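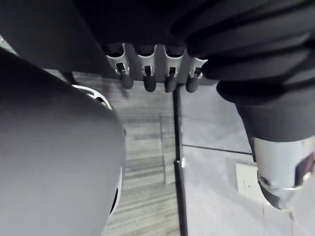
## Getting across Nomcombe on one transit pass

I put off buying a Nomcombe transit pass for ages because the fare page made my head hurt. I finally sat down with it and a cup of coffee, and it's a lot less scary than it looks! So this is how I do it, step by step, for anybody who mostly rides the bus and sometimes the train out to Pleseck.

### 1. Pick your zone first

The machine asks for your zone before anything else, and if you guess wrong you have to start over. Downtown and the hospital are Zone 1. Pleseck is Zone 2 (yes, even the near side of it, I checked).

### 2. Get the card

You can buy the blank card at the Skostura station counter or at Đỗ, the little grocery across from the bus bays. I like the grocery better, the line is shorter and they sell good buns.

### 3. Load it

Put the card flat on the reader and leave it there until the screen goes back to the start. Don't lift it when it beeps! The beep only means it has found the card. I lost a whole top-up that way in November and had to fill out a form.
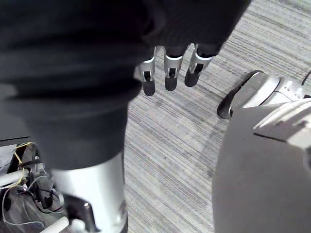

*Page last changed: May 18, 2023*

### 4. Tap on, tap off

On the bus you tap once, at the front. On the train you tap at both ends, and the Pleseck reader is on the wall by the stairs where you'd never think to look. Forget to tap off and you're charged for the longest trip on the line.

### 5. Plan the change

Route 79 meets the train at Skostura, and your transfer is good for 50 minutes from the first tap. That's plenty in the daytime. After the evening rush the 79 thins out, so I check the board before I leave the platform and grab a seat inside if there's a wait (the bench by the bike racks gets all the wind).

If your card stops working, take it to the counter with your receipt. They can move the balance to a new one while you stand there.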